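Julell Home Guide, Part 4: Clearing the Floor Before You Sort the Laundry
Last updated 04/09/2020

Okay, so if you've come straight from Part 3 you have a drying rack that stands up by itself (hooray!) and a pile of clean bags waiting to be filled. Before we fill anything I want you to deal with the floor. I know, I know. I skipped this part for years and just worked around whatever was down there, and then one August I caught my foot in a lamp cord with both arms full of towels, and that was the end of the lamp.

This section is for people like me who have one room doing several jobs. Mine has the desk, the couch and the laundry in it, and the laundry always loses. If you have a proper laundry room with a door, skip ahead to Part 5 and please know that I'm jealous.

What you'll need

Your basket, empty or full, it doesn't matter yet
Reusable cable ties, the hook-and-loop kind (I use the Dudero ones, a pack of 50 lasts forever)
A damp cloth and a dry cloth
A broom or a vacuum with a narrow nozzle
A roll of masking tape and a pen

Getting the floor clear

1. Roll the desk chair out from the desk and park it somewhere you won't bump it. If yours has casters with locks, lock them. Mine doesn't, so it goes against the bookcase with a folded towel in front.

2. Move the basket out to the middle of the room. Lift it by the rim with both hands. Don't drag it! A full basket picks up every crumb between the desk and the couch, and whatever is hanging over the side gets a free mopping.

3. Pick up anything made of fabric that's on the floor and drop it in the basket. Don't sort it now. You'll be so tempted to start a dark pile on the couch – resist, we get to that in step 12.

4. Look under the desk and follow each cable with your fingers from one end to the other. Put a bit of masking tape near the plug and write what it belongs to. My handwriting is terrible so I write "scrn" and "lamp" and hope for the best.

Caution: Don't pull a plug out by its cable, and don't touch anything electrical with damp hands. If you've just been handling wet washing, go and dry off properly first.

5. Take any cable that's longer than it needs to be and wind it into a loose loop as wide as your hand. Close it with one tie. Loose is the important word, because a tight little bundle bends the cable at the ends and it'll wear out there.

6. Lay the loops along the wall side, behind where your feet go. If you have a floor outlet, leave it uncovered, and keep the basket well away from it.

Note: I used to tuck the spare cable under the couch. Please don't. It comes out again by itself, dusty, and you end up vacuuming over it.

7. Sweep or vacuum the whole strip, including the gap along the side of the couch. The narrow nozzle earns its keep down there. My record for one session is 7 hair ties and a teaspoon.

8. Wipe the floor with the damp cloth, then the dry one. Give it a few minutes before anything goes back.

Finding a place for the basket

9. Choose a spot you can reach from the couch and that isn't in the path of the chair. Sit in the chair and roll it the way you normally would, back and sideways, and see where the wheels go. The basket lives outside of that.

10. Leave a hand's width between the basket and any upholstery. Damp sportswear leaning on a fabric couch is a bad idea (ask my old couch), and the air needs to get to the holes in the basket if yours has them.

11. Put a little square of tape on the floor at one corner of the basket. It looks silly, but everybody in the house will put it back in the same place and you can peel it off once they're trained. My neighbor Vichien Inthanon left his on for a year and says he's stopped seeing it.

Before the first sort

12. Tip the basket out onto the couch, on top of a clean sheet, and shake out each piece. Sleeves the right way round, zippers closed, pockets empty.

13. Pull out anything bright red and set it apart, particularly if it's new or if it has white on it. Read the label. I wash mine alone in cold water the first couple of times, inside out, and I take it out the minute the machine stops. Letting a wet red shirt sit balled up is how you get pink stripes.

14. Check team shirts and anything with printed numbers for a "do not tumble dry" symbol. Those go on the rack from Part 3.

Caution: No bleach on the white parts of a colored shirt, however small the stain is. Dab with a bit of mild soap and be patient.

15. Everything that's left goes back in the basket, lights at the bottom, darks on top, until you've got your bags labeled.

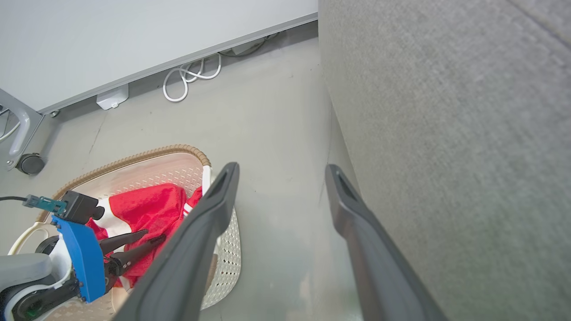

Labeling the bags is the fun part, and it has its own section. Get your pen and your tape and meet me in Part 5 – bring the sheet from step 12 too, we'll be using it again.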